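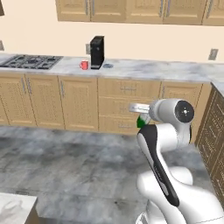 Griditz Küchenöl 383 – Pflegeöl für Fronten und Arbeitsflächen aus Holz

Hersteller: Griditz Holzpflege, Inhaber Vasilică Avram
Inhalt: 383 ml
Farbe: farblos
Artikel: Küchenöl, Dose mit Schraubdeckel

Produktbeschreibung

Das Küchenöl von Griditz ist ein Öl auf der Basis von Leinöl und etwas Carnaubawachs. Wir haben es für Küchen gemacht, in denen das Holz offenporig ist oder früher schon mit Öl behandelt war. Es dringt in die Oberfläche ein und bildet keinen dicken Film. Das Holz wird beim Ölen ein wenig dunkler, helle Sorten wie Ahorn und Birke bekommen einen warmen Ton. Wer das nicht möchte, der sollte zuerst unser Öl Millis Hell ansehen, es hat einen kleinen Anteil von weißem Pigment.

Für lackierte Türen ist das Öl nicht geeignet. Es bleibt auf dem Lack liegen und klebt. Wenn Sie nicht sicher sind, ob Ihre Türen lackiert sind, geben Sie einen Tropfen Wasser auf die Innenseite der Tür und warten zehn Minuten. Bleibt ein dunkler Fleck, so ist das Holz offen und Sie können ölen.

Verbrauch

Eine Dose reicht bei einmaligem Auftrag für ungefähr 40 Türseiten in normaler Größe. Arbeitsplatten brauchen mehr, besonders am Spülbecken und an der Stirnseite.

Anwendung

Griffe und Knöpfe bitte abschrauben. Man kann auch um die Griffe herum arbeiten, aber dort sammelt sich das Öl und nach einem Jahr sieht man einen Rand. Das Holz mit lauwarmem Wasser und wenig Seife reinigen und über Nacht trocknen lassen. Danach mit feinem Papier in Richtung der Faser schleifen und den Staub absaugen.

Das Öl dünn mit einem Baumwolltuch auftragen. Bei Türen mit Füllung fängt man in den Ecken der Füllung an, am besten mit einem kleinen flachen Pinsel, und macht den Rahmen zuletzt. Nach 20 Minuten den Überschuss mit einem trockenen Tuch abnehmen. In den Profilen bleibt gern etwas stehen – bitte dort zweimal nachwischen.

Die zweite Schicht kommt am nächsten Tag. Volle Belastung ist nach einer Woche möglich, so lange bitte keine nassen Lappen auf die Arbeitsplatte legen.

Wichtiger Hinweis zur Sicherheit

Mit Öl getränkte Tücher können sich selbst entzünden. Legen Sie die Tücher nach der Arbeit in Wasser oder lassen Sie sie flach ausgebreitet im Freien trocknen. Nicht zusammengeknüllt in den Mülleimer werfen. Von Kindern fernhalten.

Technische Angaben

Trocknung, staubtrocken: 8 Stunden bei 20 Grad
Verarbeitung: ab 15 Grad
Lagerung: kühl, frostfrei, gut verschlossen
Haltbarkeit nach dem Öffnen: 12 Monate

Passendes Zubehör

Baumwolltücher Ene, 69 Stück im Karton
Flachpinsel Nastdale, schmal, für Profile und Ecken
Schleifpapier Griditz fein, Rolle

Versand und Beratung

Bestellungen, die bis Friday Mittag – also Freitag, 12 Uhr – bei uns sind, gehen noch am selben Tag zur Post. Ab 100 Euro liefern wir innerhalb von Deutschland ohne Versandkosten. Im September ist die Werkstatt zwei Wochen geschlossen, E-Mails beantworten wir dann etwas später.

Für Fragen zu älteren Küchen schreiben Sie bitte direkt an Herrn Avram und nennen Sie die Holzart und die frühere Behandlung, falls sie bekannt ist.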